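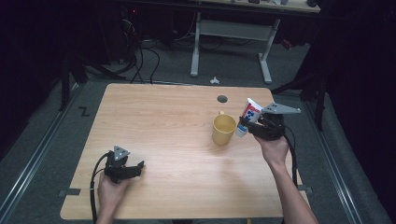
Notebook, Dustham site, August
Kept by Birdie Fitzsimmons. Add your initials if you write in it.

8:10. Table wiped down, lamps on, both handles charged and on their cables. Left handle still has a little play in the trigger. Gus Yazzie tightened it last night and it's better than it was, but I can feel it when I close on something thin.

Plan for the shift was toothpaste and mug, same task as Ridgeway is getting. Pick up the tube in the right gripper, bring it to the mug, put it in, take the hand away without knocking anything over. The left hand stays low and out of the way unless the mug needs steadying. The kit packing line at Ridgeway puts a tube, a brush and a folded card into a cup, and the cup is the part that moves around, so we are supposed to vary where it starts.

8:30 to 9:50. Demyd Romaniuk on the handles, me on the log. 18 takes, 10 kept. Reasons for the ones we dropped:
– tube turned in the fingers on the way over (most of them)
– mug pushed when the tube touched the rim
– Demyd stopped to ask me something, my fault
– one where the log wasn't running, also my fault

The turning is worth writing down properly. If you clamp the tube near the middle, the weight is even and it stays put, but then your own gripper is in the way when you get to the mug. If you clamp it higher up, toward the crimped end, there is room, but the tube wants to swing. Demyd's habit is to hold it cap down and let it lean a bit, then straighten it over the mug. It looks slow but his kept rate is better than mine. I asked him to say out loud what he does and he said he looks at the cap and ignores the rest. I tried it after the break and it helped.

He packed kits by hand at Ridgeway before he moved over to us. He says on the line you never look at the tube at all, you look at the next cup. So in a way he has had to learn to do it worse, or at least slower, so that it can be copied. He wasn't complaining when he said it. Putting it here because Llinos Kemeys asked us to note this kind of thing.

10:05. Call with Llinos at Ridgeway. Notes:

The cell from Filteo is running on the day shift only. It does the tube and the brush. It doesn't do the card yet. A person stands at the end and does the card, and also fixes whatever came in crooked. She says that spot is the one people don't want. It used to be that six people each packed a whole kit and talked across the bench. Now four pack whole kits as before, one does cards behind the cell, and one goes between the cell and the supply shelves. The card spot is quiet work and you can't set your own pace, the cell sets it. They tried two-hour turns. Now it's one-hour turns and she has had fewer people asking to swap.

Output from the cell on her best day was 268 kits. She didn't want that number passed around without the other half of it, which is that one of the hand packers was pulled over for most of the afternoon to clear it.

Sore wrists are down for the two who moved off full-time packing. Sore backs are up for the shelf person, who lifts more cartons than before. She has asked for a cart with a raised deck.

She also wants to know who answers when the cell stops. At the moment people press the reset and wait, and if it stops again they call the maintenance phone, and maintenance calls Filteo. She would like two packers on each shift trained to open it, look, and restart it, and paid for it. I said I agree but it's not ours to decide. Passed to Rochelle Brannigan.

10:40. Rochelle came down. She has the training request already from Brutbridge too, so it's now two sites asking for the same thing. She thinks it will go through for Ridgeway first. The pay grade is the part that isn't settled. She asked if people from the line could come here for a day each and try the handles, so they know what the cell was shown. I said yes, one at a time, and not while we're behind.

11:00 to 12:15. Swapped over, me on the handles. Moved the mug between takes: nearer the grommet, then out to the left, then toward the front. With it at the back I have to lean and my wrist comes up, and the tube tips. Front is easiest. I'd guess the cell sees cups in all three spots so we need more of the back ones even though they are a pain.

Also the right cable. When I reach to the far side it drags on the table edge and I feel it in the grip. Gus suggests a loop of slack held at the elbow with a soft strap. Will try it tomorrow. Don't use tape, it pulls when you turn your arm.

My hand was tired by noon. We said 20 takes and then a change of person, and I went over that because it was going well, and the last few were poor. Stick to 20.

1:30. Gus took the left handle apart. Worn pin, replaced from the spares drawer, there is one more pin left and I've put in for a packet. He checked the right one while he was at it and it's fine.

2:00 to 3:20. Demyd again, mug at the back only. Better than this morning. He moved his feet so that he stands a little to the right of the table and doesn't have to lean. Very simple and I hadn't thought of it. Adding it to the setup sheet.

Demyd asked whether the card will be next and who does cards after that. I told him what I know: the card is on the list, no date, and Rochelle has said no one at Ridgeway loses hours over it this year. He wanted to know if that is written anywhere. I don't know. Asked Rochelle by message, no reply yet.

To do
– slack strap on right cable (Gus)
– setup sheet: where to stand, cap as the thing to watch (me)
– send Llinos the dropped takes as well as the kept ones, she asked to see both (me)
– dates for line visitors, one person per day (Rochelle)
– answer for Demyd in writing

3:45. Lamps off, handles on charge.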